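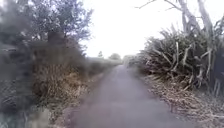 From: Damián Aguirre
To: growers list
Subject: Re: Lekell equipment loans, new terms

Beryl Blackburn wrote:

> Good news for the smaller places. Lekell says the new equipment
> loan is open to anyone under 400 acres, and the county share
> covers the first 16 months of interest. They expect to
> reach 2,724 farms. The Alaoui office has the forms. I think we
> should get as many members signed up as we can before June.

Beryl, I read the whole packet last night and I don't see where that number comes from. As far as I can tell, 2,724 is every farm in the three counties that falls under the acreage limit, including people who rent out all their ground and haven't bought a baler in their lives. Being eligible and getting a check are two different things. We went through this with the Fliltedow program. Plenty of us filled out the forms, and I know of 4 members who were ever paid.

Look at page 9 too. The interest help stops if you miss one payment, and then the skipped interest goes back onto the loan. A dairy might live with that. I sell hay twice a year, and my payments would come due monthly.

Also, why does the equipment have to come through Ceria? I called two other dealers and neither had been asked to take part. Maybe there's a good reason - I'd like to hear it from Lekell in writing.

I'm not telling anyone to stay away. If you've got a signed offer with the real rate on it, please post it here with your name blacked out. Until I see one I'm keeping the old rake going.

Damián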